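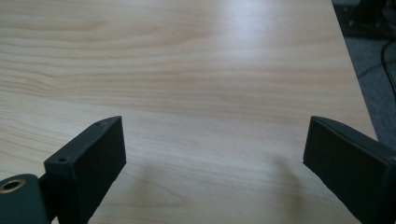
The table, with the light on it

The table came to Zubaida Jatoi from her aunt, who had it from a neighbor, who had it from the furniture shop on Afridi Street back when there still was one, and by the time it arrived at the apartment it had a good deal more history than Zubaida had room for. It took two cousins and a borrowed van to get it up the stairs, and one of the cousins said all the way up that a person living alone could eat perfectly well off a tray. She gave them both tea and sent them home with the last of the almond cookies, and then she stood and looked at what she had.

It was pale, paler than she remembered. In her aunt's dining room it had always worn a cloth, a heavy one with a fringe that you could braid under the edge while the grown-ups talked, and on top of the cloth there had been a second cloth for ordinary days, and on top of that the plates. Zubaida had eaten something like a third of the dinners of her childhood at that table and could not have told you what color it was. Now she knew. It was the color of the inside of a bread roll, and when the ceiling light was on there was a white patch of shine that slid along as you walked past, as if it were keeping up with you.

"You'll want a cloth for it," her aunt said on the telephone that evening. This was in February, and her aunt had been settled in the new place in Seltton for two weeks and had already found fault with the windows, the elevator and the soup.

"I thought I might leave it bare for a while," said Zubaida.

There was a silence of the kind her aunt was very good at. "Bare," she said. "Well, it's your table."
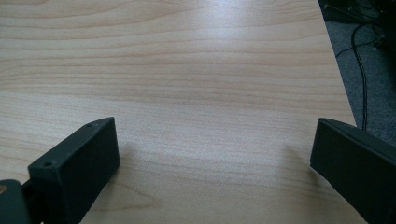 And so it was, though it took her a long time to feel it. For the first few days she went on eating in the armchair with her plate on her knees, and walked around the table the way you walk around a guest who has fallen asleep. Then one night she sat down at it with nothing at all, no plate and no book, just to see, and put her hands flat on the wood. The grain ran off sideways in long wavering lines like the lines on a map where the hills are. She followed one with her finger until it got too faint to follow, and then she picked another and went back the other way. She was fifty-eight years old and it was the nicest half hour she'd had all week.

After that she became a little silly about it, she would be the first to admit. She bought a tin of Kovo polish and a soft yellow rag. She would not let the mail sit there, not even overnight, and the mail went to live on top of the refrigerator with the flashlight and the spare keys. When her friend from the library came by and put down her purse, Zubaida picked it up again, very politely, and hung it on the back of a chair.

"Is it an antique?" the friend asked.

"Oh, no," said Zubaida. "I don't think it's anything."

Her aunt telephoned every 5 days, by a system she had never explained, and each time she asked about the cloth. Had Zubaida found one? There was a good one in the cedar chest, the blue, if the moths had left any of it. Zubaida said she was still thinking about it – and she was, in her way, though what she mostly thought was that a cloth would cover up the hills.

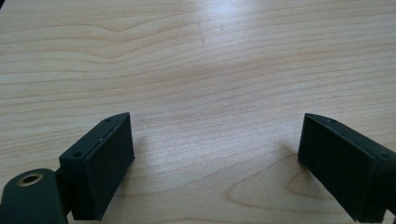

It was on one of those calls that she asked about the scratch. She had been turning it over for days, whether to ask, and then she just came out with it. Did her aunt remember any marks on the wood?

"Marks," said her aunt. "I should think I do. Your uncle sat down to fix the clock one winter and went straight through the newspaper with the screwdriver. I could have wrung his neck. I went out and bought the cloth that same afternoon." She stopped, and Zubaida could hear a television going in somebody else's room. "Forty years I had a cloth on that table. Can you see it much?"

"You have to know where to look," said Zubaida.

"What does it look like? The wood, I mean. I've forgotten."

So Zubaida pulled out a chair, moved the telephone over to her good ear, and began to tell her.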